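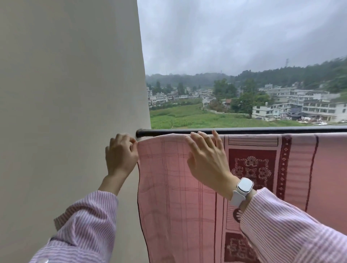
Nantana Chaimongkol asked whether a cotton cloth will ever dry on a balcony in weather like this, with cloud sitting on the hills all day. It will, but it takes longer and it matters how you hang it. A few posts on that.

1/ Wipe the rod first. Ours is dark metal and hides the dirt well. I skipped this once in February and had a gray line across a white sheet.

2/ Fold the cloth over the rod with one side longer than the other. If both halves are the same length they lie against each other and the middle stays damp.

3/ Start at the end by the wall. Pinch the top edge there and hold it, then smooth the rest flat along the rod with your other hand. Small folds at the top turn into creases all the way down.

4/ Plaid is handy for this. If the lines run straight down, the cloth is straight. The maroon stripes on the pink one do the same job.

5/ No clothespins on the patterned part. They leave dents. I put two on the bottom hem when it's windy.

6/ On a gray day I turn it over after lunch. Heavy cotton goes out at 8 and comes in before dark, dry or not. If it isn't dry it goes over the bedroom door with the window open a crack.

7/ Spin speed: I use 1000 for cotton and nothing higher. More than that and you'll be ironing.

8/ Someone asked about the dye. Maroon can run the first few washes. Wash it alone, cold, and don't leave it sitting in the machine.

9/ I don't use softener on these. It makes them slow to dry. Next I'll do towels, which are a bigger nuisance.

Print this thread | E-mail this thread

Comments (3)

Florencia Sosa
What about fog? In Welivham it comes in by 3 and everything gets wet again.

Hui-mei Choi
Mine hung for 14 hours last week and the hem was still damp. Will try the uneven fold.

Ching-wen Leung
Please do towels soon.

Contact | Copyright 2019 | Back to top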